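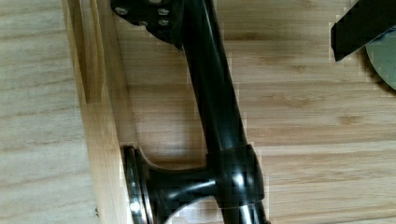
Chapter 3
Cutting, Wiping, Putting Away

Read this before lab. The Saturday group too.

Last chapter was heat. This one is the dull half of cooking: the surface you cut on, the cloth you wipe with, the shelf where things sit between meals. Most trouble in a home kitchen starts there. Somebody cuts chicken, then an apple. Somebody leaves rice on the stove overnight and eats it for lunch.

Words to know: cross-contact, porous, shelf-stable, danger zone, juice groove. Definitions at the back. Learn the first two now, we use them right away.

3.1 What a board is for

A cutting board does two jobs. Protects the counter, protects the knife. Stone and glass are hard on an edge, so a knife used straight on the counter goes dull fast. Wood and bamboo give a little. Plastic gives too, but it scars, and deep scars are hard to get clean.

Porous means a material has tiny openings that take in liquid. Wood is porous. Bamboo is a grass, sold and used like wood, and it takes in liquid too. So: wash soon after use, hot water and soap, rinse, stand it on edge. Never leave it soaking in the sink. A soaked board swells, then drys unevenly, then warps, and a warped board rocks under the knife.

Satish Upadhyay ran the school kitchen in Drunham when the first version of this chapter was written, and his rule is still the one we teach – raw meat gets its own board. Same board every time, marked on the side, kept apart from the others.

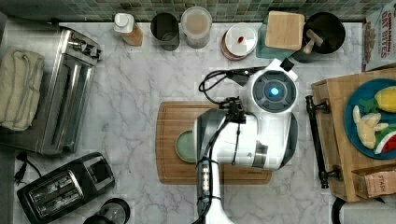 If there is only one board in the house, the order of work matters. Bread and fruit first. Then vegetables. Meat last, then wash everything, hands included. Slower, yes. Plan for it when you write out your recipe steps in the workbook.

A damp towel under the board stops it from sliding. Paper towel works. Wring it out first.

3.2 Grooves, rims and runoff

The channel cut around some boards is the juice groove. It catches what runs out of a roast or a ripe tomato. It also catches crumbs, so scrub it with a brush, a flat sponge rides right over it. For herbs or dough the groove is no help. Flip to the smooth side if the board has one.

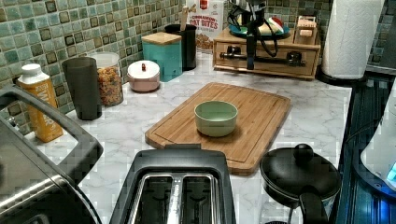

Fig. 3.1 Bamboo board with a juice groove, small green bowl on top.

Small bowls save time. Measure salt, garlic, chopped onion into them before the pan goes on. Kanchan Agarwal's class notes from Cunetti call this "setting out" and we keep the term.

3.3 Counter, cupboard or fridge

Shelf-stable food keeps at room temperature, say 70 degrees. Flour, sugar, dry beans, honey. Close the lid. Write the name and the month on it – September, not "new". Heat and light shorten the life of spices and oils, so not next to the stove, however handy that seems.

The fridge should be at 40 degrees or below. Above that you are in the danger zone, where bacteria multiply quickly. Cooked leftovers go in within 2 hours. Shallow containers, becuase a deep pot stays warm in the middle for a long time. 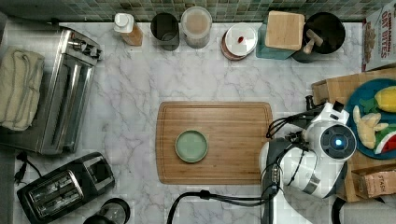

Can flour and baking soda share a canister to save space?

Keep them apart. Baking soda picks up odors and moisture, and once it is mixed in you can't measure either one.

Before going on to 3.4, look through one cupboard at home. List what is there and where it ought to be. Bring the list to lab.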